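Drekside, 14th June

ZARERO TO HIRE OUT KITCHEN DOORS BY THE YEAR

Drekside joinery firm Zarero will start renting out kitchen cupboard doors in September, for households that like their kitchen well enough but have gone off looking at it.

The scheme, called Minimgate, lets customers swap their doors once a year for a flat fee of £163. The cupboards stay where they are, as does whatever is at the back of them. 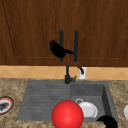 Raised-panel doors with black bar handles.

"People were ripping out whole kitchens over a colour they chose in a hurry," said Wenceslao Zapata, who runs Zarero. "I did it myself. Twice, if my wife is asked."

Returned doors will be sanded, refinished and sent out again. Sze-wing Tse, head of the workshop, expects each set to last through three homes — fewer where there are toddlers.

Fifty households in Drekside will get the first doors, and roughly 200 have asked to join the list. Fitting is included. Opinions from the fitters are not, though the firm admits this may be hard to enforce.

Press contact: Mihret Yimer, Zarero press desk, Drekside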